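Giving up the shop unit

I handed back the keys to the unit in Skornance in February. I had it for 60 weeks, which is longer than I expected when I signed for 10.

The rent was never the trouble. The business rates were fine as well. What wore me down was the drive from Skustton, twice a day, and the parking once I got there.

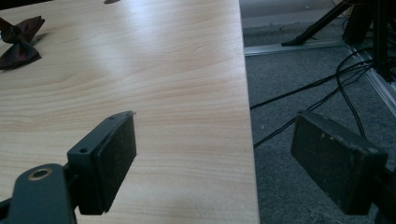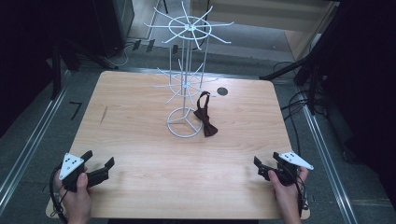 People ask how much I lost, so I may as well put it down. I set aside £2,000 at the start and spent £2,069, most of it on the deposit, insurance and a card reader that only worked near the door. Fittings came to very little. A white wire stand with two tiers of arms takes up hardly any room on a table and holds plenty of small stock, and I would buy that sort again before I bought shelves. The sign was a waste. It cost more than the till and most people came in from the car park side, where it couldn't be seen.

I'm selling online for now, with a pitch at Astley market when the weather is decent. The takings are lower but so is the petrol. I did look at a smaller place on Cheng Street - cheaper, with a back room - and decided against it. Signing another lease so soon felt daft.

If you still have a gift voucher from the shop, it's good at the market stall. Bring it with you, as I can't take them online.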